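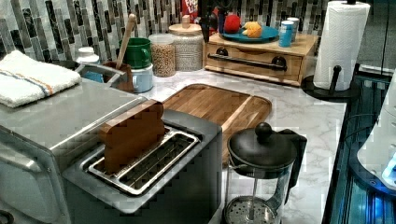
Breakfast stuff: leave it out or put it away?
Small Kitchens > Counters and Storage

Posted by reltham_kate
Okay, I need outside opinions before my husband and I have this argument again. We moved in August and the new kitchen has one decent run of counter. On it I keep the toaster, the toaster oven, the French press, a crock with a wooden spoon, a couple of mugs and the jars. I use nearly all of it every single morning and I love being able to shuffle in at 5:30 and just start. He says it looks like a yard sale and wants everything in the cabinet by the time we leave for work. Who's right?

Posted by MuchenFu
You are. If you use it daily it lives on the counter. I spent a whole year lifting a toaster in and out of a low cabinet and all I got was crumbs in the cabinet and a sore back.

My one question is why both a toaster and a toaster oven. We got rid of our toaster when the oven came and I haven't missed it.

Posted by reltham_kate
Because toaster oven toast is not toast, it's warm dry bread!! I've tried every setting. The two-slot does it in a couple of minutes and the oven takes forever. The oven is for leftovers, potatoes, fish sticks, that kind of thing.

Posted by baileaf28
Have to disagree with Kate. Mine makes perfectly good toast, you just have to preheat it and flip the bread once. But I'm with her husband too, sorry. I have 30 inches of counter total and if I left two appliances on it I'd be chopping onions on the stove.

Something else, do you keep anything on top of the toaster oven? I used to fold my dish towels up there because it's such a handy flat spot, then I read the manual and it says nothing on top while it's on. I moved them to a hook.

Posted by reltham_kate
Ugh, yes, there's usually a towel up there. I take it off when I run the oven. Mostly. Okay, I'll get a hook.

Posted by MuchenFu
Flipping the bread once! At that point just use a frying pan.

Posted by old_ditov
Middle ground from somebody married a long time. Get a tray. Press, mugs and cereal jar go on the tray, and when company comes you carry the whole thing off in one trip. Same coffee, same mess, but my wife calls it a "station" now and she's happy.

Cutting board goes up on its long edge against the wall, by the way. Ours used to lie flat on the counter and water got underneath and it cupped so bad it rocked. Oil it while you're at it.

Posted by baileaf28
The tray is good. I'd still put the toaster away.

Posted by firkov_pantry
Does anyone actually rinse the French press right away? Mine sits with the grounds in it until dinner and I think that's half of why the counter looks bad.

Posted by MuchenFu
Swirl a little water in it and dump it through a strainer. Don't put the grounds down the drain, I paid a plumber $247 to learn that.

Posted by reltham_kate
Update: showed him the thread. He likes the tray and he'll give me the toaster if the oven goes on the shelf by the back door. I have to measure the shelf first, and I'm not sure the cord reaches. Does anybody know how much space they need on the sides?

Posted by old_ditov
Check your manual, they vary. Mine wants 5 inches all the way around. And plug it straight into the wall, no extension cord.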